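Folding on the bed: notes for my part of the evening at Tundness
Speaker: Montserrat Barrios (after Carmela, before the tea)

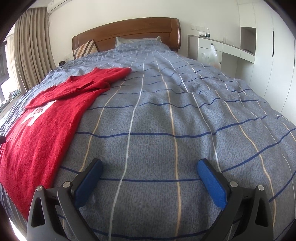
Good evening. Say thank you to Carmela Iglesias for the invitation. Say that I speak slowly and they may stop me.

First point. I fold on the bed and not on the table. A table is too small for a jumper with the sleeves open. On a big bed I can walk to the other side when I need it.

Make the bed before you start. Pull the cover towards the corners, but do not lose time with every wrinkle. If your cover has a check, use the lines to keep the folds straight. I learned this in my first winter at the Herrero guest house, where we had only beds and no tables at all.

Second point, knitwear. Lay it face down. Bring one side to the middle, then the sleeve back along the body. The same with the other side. Then fold up from the bottom in three parts. (Show it with the red one. Slowly! Last time the back row did not see the sleeve.)

Do not hang heavy wool. The shoulders grow and they do not come back.

Little balls on the wool: take them off before folding, with a comb, lightly. If there is printing on the front, keep the comb away from it.

Ask here: who folds in the bedroom and who in the kitchen? Wait for hands.

Third point, when to stop. I do up to 6 pieces and then I put them in the drawer. If I leave the pile on the bed, in the night it goes to the chair, and in the morning I wear it from the chair.

Carmela wants me to mention the drawer boxes from Jolleo. They are good, but a shoe box is also good.

Pillows I leave for January, with the sheets.

Questions, 5 minutes. Give back the comb to Carmela.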